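Catgate (online marketplace)

Catgate is an online marketplace through which small retailers sell household goods, stationery, packaged foods and craft supplies. It is operated by Geraghty, a commerce software company based in Osedside, and is available as a website and a mobile app. Sellers keep their own inventory and ship their own orders, while Catgate handles product listings, payment and customer messages.

History

Geraghty began as a supplier of checkout software for independent stores. Many of its customers had a working payment page but few visitors, and the company developed Catgate as a shared storefront where their products could be searched together. The first version was limited to sellers in Osedside and the neighboring city of Bratholm. It opened in September with 400 sellers, most of whom already used Geraghty's checkout.

Registration was later opened to businesses without an existing Geraghty account. A separate seller app followed, allowing listings to be created and edited from a phone. The number of active sellers had reached 700 by the time the company closed its original desktop listing tool.

Services

Each seller receives a store page with its own address, a banner and a searchable catalog. Products may be listed one at a time or imported from a spreadsheet. Every listing must include a title, a price, a shipping weight and at least 2 photographs. Listings that lack any of these are saved as drafts and do not appear in search results.

Shoppers can place items from several stores in a single cart. Payment is taken once and divided among the sellers, each of whom receives a separate order notice. Shipping charges are set by the individual stores, and a combined order may therefore arrive in more than one package. Pickup is offered by some sellers in Bratholm.

Live selling was added after the seller app. A store may broadcast from its page and attach products to the video, which viewers can buy without leaving the broadcast. Recordings remain on the store page until the seller removes them.

Fees

Catgate charges no fee for opening a store. A commission of 6 percent is taken from the sale price of each item, excluding shipping and tax. The commission is returned in full when an order is canceled before shipment and is kept when goods are returned for reasons unrelated to a fault. Live sales carry the same rate as ordinary listings.

Disputes and returns

Return periods are set by each store and must be shown on the product page. When a buyer and seller cannot agree, either party may ask Catgate to review the order. Payment for the disputed item is held during the review. Decisions are sent to both parties in writing, and one appeal is allowed.

Reception

Sellers' groups in Bratholm have welcomed the single cart and the simple commission. Criticism has centered on search ranking, which favors stores with a long sales record, and on the lack of a telephone line for sellers. Geraghty has since added a section for newly opened stores to the front page of the marketplace.
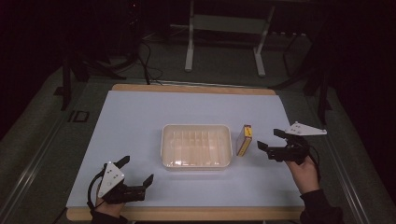 The section changes daily and includes each new store once during its first month of trading. Placement is free of charge and cannot be extended.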